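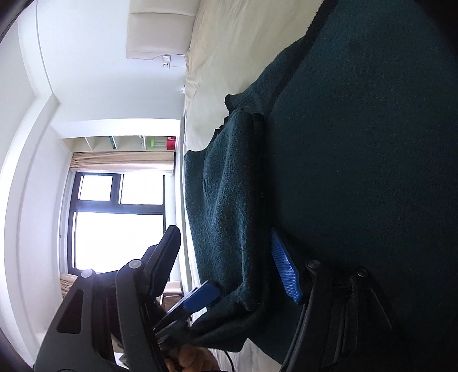 Is the Wateck kit worth buying? Notes for the lunch talk, Monday, March 5, 2018

Opening. Say who I am, skip the bio. Ask who has already seen the Wateck demo. Most of the room will have, since Zachary Morin forwarded the video to the whole list. Ask them to forget the music.

What they are selling. Two hand-held grippers with a camera on each, a charging case, and a year of the upload service, which Wateck calls Rerard. You do a chore with the grippers in place of your fingers, upload the recordings, and get back something you are supposed to be able to train a robot arm on. No robot needed on site. I like that part and should say so early, or the rest will sound like a grudge.

The claim on the box: "Any home, any task, any person." Take these one at a time.

Any home. A bedroom is a fair test and we gave it one. Big window, pale sheet, dark blanket. The view from the gripper is very wide, so you get the whole room whether you want it or not. Bright window panes go to plain white. A dark blanket close to the camera goes close to black, and the black parts of the tool get lost in it. The sales sheet has a picture of a yellow sponge on a gray counter. Of course it does.

Any task. We picked blankets because Annick Després asked the Wateck rep about cloth on the phone and was told cloth was "fully supported." She asked what that meant. He said the gripper can hold cloth. (Pause here.) So can a clothespin.

To be fair to it, the grip is good. Textured pads, they bite on fleece, and you can pick up one layer at a hem if you come in low and take your time. Flat in the middle of the blanket is another story. You end up scraping at it. Thérèse Petrenko got better at this over a couple of afternoons, so there is a skill to it, and the quick-start card gives it one line. 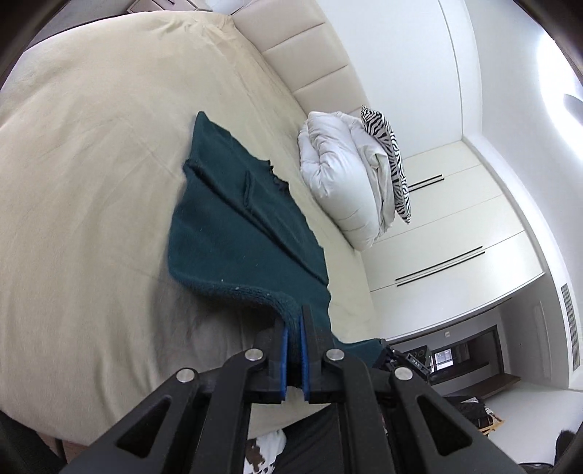 Once you have an edge, the next trouble is knowing what you have. You can't feel the fabric through the linkage. With your own hand you know if you caught one layer or a double. With the tool you look, and then you look again, and all that looking goes into the recording as dead time. Rerard trims the dead time for you. It does not tell you where it trimmed. I asked for a log and was sent a link to the pricing page.

Any person. We had two people do the bulk of it, Thérèse and Saturnino Palacios. Saturnino has large hands and found the handle cramped. Thérèse had no complaint about the handle but wanted the weight farther back. Two people is a small group and I won't pretend it proves much. Wateck has shown me nothing on this at all.

Numbers. Keep it short, they are on the handout. We uploaded 347 recordings. Rerard rejected 11 with the message "quality." Chantal Carrier went through the rejected ones by hand and could not find what was wrong with most of them. She also found accepted ones where the blanket slid off the bed halfway through. I'd take a higher reject rate if I could see the rule behind it.

If someone asks whether the data trained anything: we don't know yet. We have no result to show. Don't get pulled into guessing. Wateck's own success chart has no scale on the left side — put that slide up and leave it up.

Compare with Rorix. Cheaper, uglier, no service, files land on your own drive in a format you can open. The pads wear faster. You have to line up the two views yourself, and Simard (the reseller) will tell you that takes an hour. It took us most of a day. Still my pick if you have one patient programmer. If you don't, I can see why people pay Wateck.

Privacy, don't skip. These things see headboards, open doors, whatever is piled on the floor. The Wateck contract lets them keep uploads "to improve the service." I'd want that line struck before anyone takes a kit into a home that isn't their own.

Where I come down. Rent for a month if they will let you. Don't sign for the year. Ask for the trim log in writing and a sample reject with the reason attached. I'm happy to look again in June, when the new firmware is due.

Questions. Zachary will ask about battery life. Fine for a morning, the case is slow to charge.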